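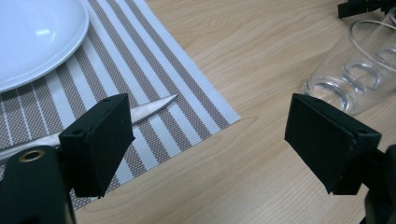 Chanida Rungrueang asked after the last session whether plain weave is always the weakest choice, as it is the simplest. It isn't, and the answer takes up most of this handout.

Unit 2: Plain weave and its variations

In plain weave each weft thread goes over one warp thread and under the next. The following row does the opposite. No other weave has more crossing points for the same number of threads, so the cloth is firm and hard to pull out of shape. It creases easily and tears more readily than a twill of the same weight.

Terms to know
Warp – the threads held under tension on the loom.
Weft – the threads passed across them.
Sett – the number of warp threads per inch.
Selvedge – the finished edge on either side.

Basket weave uses two or more threads as one. It drapes better than plain weave but snags.

Stripes along the length are set when the loom is warped and can't be changed later. Stripes across the width come from changing the weft, so you can decide as you go.

For the Hemeswood sample, use a sett of 24 and wind 116 warp threads. That gives a little under five inches in the reed, before any draw-in. Weave the first part in one colour, then change the weft wherever you like. Keep a written note of each change – you will need it for Unit 3.

Bring the sample unwashed. We will measure it first, then wash it in class.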